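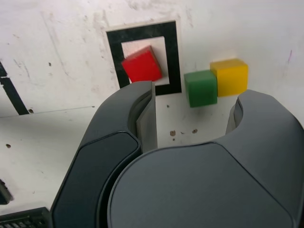

wrist cam view, red cube on the marker, green and yellow off to the right

jtagle
Color segmentation is fine, but my grasp planner keeps picking the green cube and then closing on the yellow one too. They're touching or close to it, and I think the two blobs end up as one cluster. Red is tilted and I still get a decent yaw for it. I ran 100 grasps overnight and 64 were good, nearly all the bad ones were green. Anybody been through this?

rhea_e
Split by hue before you cluster! I had the same mess in Baler until I moved the color mask ahead of the Euclidean clustering. Also your red cube is sitting over part of the black border, so how is the marker pose holding up?

jtagle
It drops out, so I keep the last good pose - the base doesn't move.

thuhau
I don't love that. If anything bumps the marker you're planning on a stale transform. And I disagree with Rhea, the mask won't save you. You need a finger collision check against the neighbor, whatever color it is.

rhea_e
Sure, but he can't check against a neighbor he hasn't separated yet :)

thuhau
Ok, fair. Do both. And pick yellow first if green has no clearance.

jtagle
Mask first, then the collision check. Trying it tonight with a 4 mm margin.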